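Kikik Save Files and Postgame: Frequently Asked Questions

Maintained by Tobias Thibodeaux. Last checked in March against the current patch. Answers apply to both the handheld and PC versions unless stated otherwise.

Getting started

How many save slots does the game have?
There are two manual slots and one autosave slot. The autosave is overwritten each time you enter a town, finish a boss, or leave a dungeon by the front gate. Leaving by a warp feather does not trigger it.

Can I copy a manual save from one slot to the other?
Yes. From the title screen, open Records, highlight the slot, and hold the menu button until the copy prompt appears. The destination slot is erased without a second warning.

Does difficulty affect the postgame?
Enemy health and damage change. Quest availability, item drops, and the endings do not. You can change difficulty at any inn.

The Skalberg quest line

How do I unlock Skalberg?
Finish the main story, reload the cleared save, and speak to the ferryman in Goossens at night. The option to sail appears only if the lighthouse quest is complete. If he repeats his usual line about the tide, check your quest log for an unclaimed lighthouse reward -- the quest counts as open until the reward is collected.

What level should my party be?
The game recommends level 100 for the last floor. The first 5 floors can be cleared well below that with ice resistance on the front row. Floors are not scaled to your party.

The frozen door on the third floor will not open. Is this a bug?
Usually no. The door checks for the Rimed Key in the leader's own inventory and ignores the shared bag. Move the key to the leader and try again. If the key is missing altogether, it can be bought back from the trader at the floor entrance for 3000 coins.

Can I leave in the middle of a floor?
Yes, but the floor resets. Opened chests stay open, defeated enemies return, and switches go back to their starting positions.

The Gruker fight

Where is Gruker?
In the cistern under Skalberg, reached from the last floor by the west stairs. There is a save point before the stairs and none after it.

Why does my damage drop to zero halfway through?
Gruker changes element when his shell cracks. The new element is the same as the last attack that hit him, and he absorbs anything of that type. Break the shell with a neutral weapon, then switch to whichever element your party uses most.

Is the Gruker Crest a guaranteed drop?
On the first win, yes. On later wins it becomes a rare drop. It cannot be stolen during the fight.

Can the fight be lost permanently?
No. A defeat returns you to the save point with items restored. Coins spent in the trader menu are also returned.

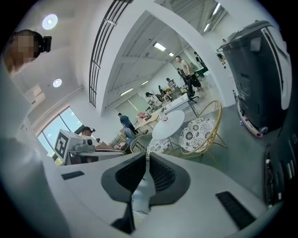 Controls and settings

Can I remap the buttons?
On PC, every action can be remapped. On the handheld, only the shoulder buttons and the quick menu can be changed. Remapping is stored per system and does not travel with the save file.

How do I stop the camera from recentering in battle?
Set Battle Camera to Free under Options, then View. The setting is ignored during combination attacks, which use a fixed angle.

Does the save transfer between versions?
One way only, from handheld to PC. Use the transfer code in the Records menu. The code stops working once it has been entered, and the handheld save remains in place.

Why is my play time different after a transfer?
The PC version counts time spent in menus. The handheld version pauses the clock while the main menu is open. Only time added after the transfer is counted the new way.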